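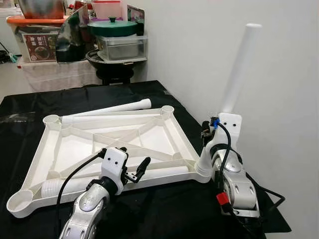 Figure 2.1 White plastic frame with corner sockets, on a black cloth with white tubes.

Home Contents Previous Next Glossary Instructor Resources

Chapter 2
How Long Is Data Kept?

Chapter 1 dealt with collection: what a company asks for, what it records without asking, and what people agree to when they sign up. Most public debate about privacy stays at that stage. A new app wants access to a contact list, a store starts scanning license plates in its parking lot, and people argue over whether it should. Once the data has been collected, the argument usually moves on to something else. The data stays where it is.

This chapter is about what happens to personal data after it has served the purpose it was collected for. The term for this is retention. A retention period is the length of time an organization keeps a certain kind of record before deleting it or making it anonymous. Some retention periods are set by law, some by contract, and some by a written policy inside the organization. Many have never been set at all. In those cases the period is however long the storage lasts.

The Naltetti Case

Naltetti was a small company that sold appointment software to dentists, hair salons and repair shops. A customer who wanted a haircut entered a name, a phone number and an email address, picked a time, and could type a note in a box marked "Anything we should know?" People used the box freely. They mentioned pregnancies, allergies, bad backs, a recent death in the family, or the fact that a husband was not to be told about the booking.

Customers could close their accounts from a settings page. The page told them that their account had been removed, and from that point they could no longer log in. What the software did behind the page was simpler. It marked the account as inactive and hid it from view. The name, the number, the booking history and the notes all remained in the database.

Naltetti was later bought by a larger firm, Drulamen, which wanted its list of business clients. As part of the sale, Rhona Pollock was hired to review the records that would change hands. She found 2,512 accounts that customers had closed and that were still complete. Of these, 1,933 had been closed for more than 2 years. When she asked which rule applied to them, the answer was that there was no rule. The database had been set up by a contractor, Magnus Swanson, whose instructions said only that bookings must never be lost. He had followed them.

Pollock's report was four pages long. It did not accuse anyone of bad faith. It said that the company had promised removal in one place and built storage in another, and that the two had never been compared. She recommended that closed accounts be deleted before the sale went through. Drulamen's lawyers agreed, partly for practical reasons: if the records came over, the promise made on the settings page would come with them.

The deletion took longer than anyone had planned. The live database was cleared on a Friday afternoon. The same records were then found in a backup, in a spreadsheet used by the support team, and in a test system at Berard, an outside firm that had been sent a copy so that it could work on the calendar screen. The Berard copy was older and contained 2,085 of the closed accounts. It had been sent as an email attachment.

We will come back to this case several times. Nothing in it involves a hacker, a leak to the press or a sale of data to strangers. It is an ordinary case, and it was chosen for that reason.

Why Organizations Keep So Much

There are good reasons to keep some records. A business may have to show a tax office what it was paid and when. A clinic may need a patient's history years after the last visit. A warranty is of little use if the seller has thrown out the record of the sale. Where a law requires a record to be kept, a customer's request to delete it will usually not override that law, and the organization should say so plainly when the request comes in.

Other reasons are weaker, though they are just as common. Storage is cheap, and deleting takes staff time. An employee who deletes a file that is needed later may be blamed, while an employee who keeps one that is never needed will hear nothing about it. Sales teams like to keep old customers on file in case they return. Engineers keep old data to test new features on. Each of these habits makes sense to the person who has it - the cost falls mainly on the people described in the records, who are not in the room.

The cost is hard to see because it is mostly a risk. A record that no longer exists cannot be stolen, demanded in a lawsuit, read by a curious employee or passed to a new owner. A record that does exist can be any of these things, and the chance grows with each year and each copy. Old data is also more likely to be wrong. People move, marry, recover and change their minds. A note written in a booking box says something about one week in a person's life, and a reader who finds it years later may treat it as current.

Closed, Hidden and Deleted

Students often use these words as if they meant the same thing. In this book they are kept apart.

A closed account is one the customer can no longer use. The word says nothing about the data.

Hidden data has been marked so that it does not appear in normal use. Staff with the right access can still read it, and it can be restored. Programmers often call this a soft delete.

Deleted data has been removed from the live system. It may still exist in backups until those are overwritten, and a careful policy states how long that takes.

Anonymous data has been changed so that it can no longer be tied to a person. This is harder than it sounds. Removing the name from a booking record does little if the phone number is left in, and even without the number, a pattern of visits can point to one person in a small town. Chapter 5 covers this problem in detail.

What to Look For in This Chapter

The first section explains how legal retention periods work and why two laws can ask for different periods for the same record. The second looks at written retention policies and includes one to mark up. The third follows copies: backups, exports, attachments and the systems of outside firms. The last section covers mergers and bankruptcies, when customer data is often among the few things a company has left to sell.

Before reading on, choose an account you have stopped using and find the company's privacy notice. Write down what it says about how long your data is kept. Many notices say "as long as necessary" - if yours does, write that down too, and bring it to class. Keep your notes, as you will need them for the exercise after the third section.

Last updated: October

We use cookies to remember your place in the book and to count visits. By continuing to read you accept our use of cookies. Accept Manage settings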